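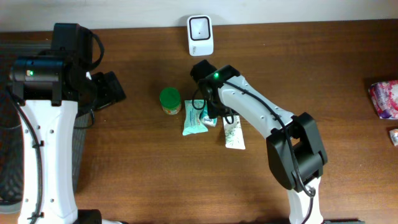 **Moving from Etero to Prultley before August, what happens to my recipe notes?**

posted by cillby_renter

I've kept all my recipes in Etero since my second apartment. There are 1,426 of them, mostly clipped from websites, with my own notes typed underneath (oven runs hot, use less salt, that kind of thing). My plan is up for renewal in August and the price went up again, so I'd like to move everything to Prultley.

I did a test export with a small folder. The ingredients and steps came over fine, but my notes were missing from every recipe and the tags had turned into one long line of text at the top. I don't care much about photos. I do care about the notes, and I'd like to keep the tags if there's a way that doesn't involve retyping them.

Is there a setting I missed, or do I have to copy the notes by hand? I'm on a laptop, not a phone.

**hauser_st_kitchen**

There is a setting, but it's in an odd place. When you choose Export in Etero, it defaults to the "shared" format, which leaves out anything marked private. Notes are private by default. Go to Account, then Data, and use the full archive there instead of the export button inside a folder. It takes a while to prepare. Mine was ready the next morning.

For the tags, open the archive before you import it. You'll find a spreadsheet file with a column called "labels." Etero separates them with semicolons and Prultley wants commas. Do a find and replace on that column only — if you do it on the whole sheet you will wreck your notes, which I did the first time. Save it under the same name and zip it back up.

I had 132 recipes fail on import. Nearly all of them had a fraction written as a single character in the title, like a half sign. I changed those to plain numbers and they went through on the second try.

Keep the original archive somewhere safe until you've cooked from the new app for a month or two.

**oatpan**

just print them. I have 3 binders and they have never raised the price

**lowshelf**

The first answer is right about the archive, but check the time limit. The download link in the email ran out on me after 2 days and I had to request a new one.

One thing to add: Prultley puts imported notes below the steps, folded shut, so it can look like they didn't come over. Click the small arrow under the last step. There's an option under Display to keep them open all the time.

I'd also import one folder first and look at it on your laptop before you do the rest. Deleting a bad import in Prultley has to be done page by page, and with a collection your size that would be a long evening.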